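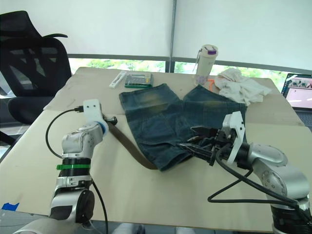
台の上に置かれた、色あせた青のデニムショートパンツ

ドラマ『Wurkmont』の蜂蜜ケーキをおうちで焼く方法

2023年11月23日(木曜日)

寒くなってくると、毎年のように『Wurkmont』を最初から見返してしまいます。もう次に誰が何を言うかまで覚えているのに、第一話の駅の場面が始まると、毛布とお茶を用意してすっかり腰を落ち着けてしまうんですよね。そして見返すたびに気になって仕方がないのが、第四話で主人公の伯母さんが台所で切り分ける、あの濃い茶色の蜂蜜ケーキです。同じ気持ちの方、きっといらっしゃいますよね!

伯母さん役のLucienne Gaillardさんが、雨の音を聞きながら黙ってナイフを入れるあの場面。断面がしっとりしていて、端のほうに少しだけオレンジの皮が見えます。台詞で分かる材料は「蜂蜜と、ライ麦と、胡椒をひとつまみ」だけ。あとは画面を止めてはにらめっこをして、昔ながらのスパイスケーキの作り方と見比べながら、去年の秋から何度も焼きました。最初の二本は石のように硬くて、家族は紅茶に浸して食べてくれました(やさしい人たちです)。今の配合に落ち着いたのは、春になってからのことです。

混ぜるだけの生地なので、お菓子作りにあまり慣れていない方でも大丈夫。ただ、焼いてから食べるまでに少し待つ時間が必要です。次の上映会に間に合わせたい方は、前々日には焼いておいてくださいね。

材料(18センチのパウンド型1本分)

薄力粉とライ麦粉 合わせて290グラム(ライ麦粉は3割ほど)
蜂蜜 150グラム
きび砂糖 100グラム
無塩バター 57グラム
卵 2個
牛乳 120ミリリットル
ベーキングパウダー 小さじ2
シナモン 小さじ1と半分
ジンジャーパウダー 小さじ1
クローブ、黒胡椒 それぞれひとつまみ
塩 ひとつまみ
刻んだオレンジピール 大さじ3

バターが57グラムという半端な数字なのは、わたしが最初に参考にした古い作り方が「半本」と書いていたからです。60グラムにしても味は変わりませんので、どうぞお気楽に。蜂蜜は色の濃いものを選ぶと、あのドラマらしい茶色に近づきます。アカシアで焼いたときは、とてもおいしかったのですが、見た目がずいぶん明るくなってしまいました。

作り方

1. 蜂蜜、きび砂糖、バター、牛乳を小鍋に入れて弱火にかけます。バターが溶けて砂糖のざらつきがなくなったら、火からおろしてください。沸騰はさせません。

2. 鍋の中身が人肌くらいになるまで冷まします。ここは本当に急がないでください。わたしは第二話を見ながら待っていて、市場の場面が終わるころがちょうどいい頃合いです。

3. 大きめのボウルに粉、ベーキングパウダー、スパイス、塩をふるい入れます。ライ麦粉は目の細かいふるいだと残ってしまうことがあるので、残った分はそのまま戻して大丈夫です。

4. 冷めた蜂蜜液に溶いた卵を加えてよく混ぜ、粉のボウルへ三回に分けて注ぎます。泡立て器で真ん中からぐるぐると。粉っぽさが消えたらそこで止めて、オレンジピールをゴムべらでさっくり合わせます。

5. オーブンシートを敷いた型に流し、台に軽く二、三度落として空気を抜きます。

6. 160度に予熱したオーブンで55分から60分焼きます。30分を過ぎたあたりで表面の色が濃くなってきたら、アルミホイルをふんわりかぶせてください。竹串を刺して、生の生地がついてこなければ焼き上がりです。

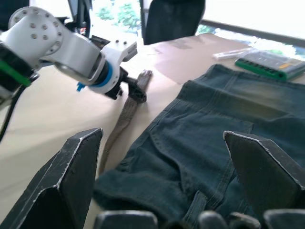 写真:Édgar Bedoya

焼けたら休ませます

型から出したケーキは、完全に冷めたらラップでぴったり包み、さらに保存袋に入れて、涼しい部屋で36時間ほど置きます。焼きたてをすぐ切ってみたくなる気持ち、よーく分かります。わたしも三回目まで我慢できませんでした。でも翌々日のケーキを食べてみたら、スパイスの角がとれて、全体がしっとりして、まるで別のお菓子のようだったんです! 暖房のよく効いたお部屋なら、冷蔵庫の野菜室に入れて、食べる一時間前に出しておいてください。

ドラマのように盛りつける

第四話では、ケーキは厚めに切って、縁に青い線の入った白いお皿に一切れずつ載っています。クリームも粉砂糖もなし。横にバターがひとかけら添えてあって、伯母さんはそれを塗らずに、載せて食べるんですね。真似してみたら、冷たいバターの塩気が蜂蜜とよく合って、以来うちでは有塩バターが定番になりました。

飲み物は、劇中だとGerlachの喫茶店で出てくるようなミルクなしの濃い紅茶。小さなお子さんがいらっしゃるなら、温めた牛乳に少しだけシナモンを振ったものもよろこばれます。なお、蜂蜜を使っていますので、一歳未満の赤ちゃんには食べさせないでくださいね。

うまくいかないとき

真ん中が沈んでしまう方は、途中でオーブンの扉を開けるのが早すぎたのかもしれません。ホイルをかぶせるのは30分を過ぎてからにしてみてください。

底のほうが詰まって重たくなるときは、混ぜすぎか、ライ麦粉の入れすぎが多いです。初めての方はライ麦粉を2割に減らすと、ふんわりします。

オレンジピールが全部下に沈む場合は、分量の粉から小さじ1ほど取り分けて、先にまぶしておきましょう。

胡椒は入れなくてもできますが、わたしはぜひ入れていただきたいです。食べたあとにほんのり温かくて、ああ、これが伯母さんの言っていたものか、と思えますから。

保存と贈り物

切り口にラップを当てておけば、涼しい季節で五日ほどおいしくいただけます。一切れずつ包んで冷凍するなら三週間くらい。12月に入ったら、わたしは何本かまとめて焼いて、ワックスペーパーと麻ひもで包み、同じドラマ好きの友人たちに配る予定です。最終話の列車の中で手渡される包みとそっくりにするには、ひもを縦に二本、横に一本かけて、結び目を角に寄せるのがこつです。

次回は同じ制作陣の『Stunach』から、祭りの夜に屋台で売られていた揚げりんごに挑戦してみようと思っています。衣に何が入っているのか、まだ画面を止めて悩んでいるところです。お気づきの方がいらしたら、ぜひコメントで教えてください。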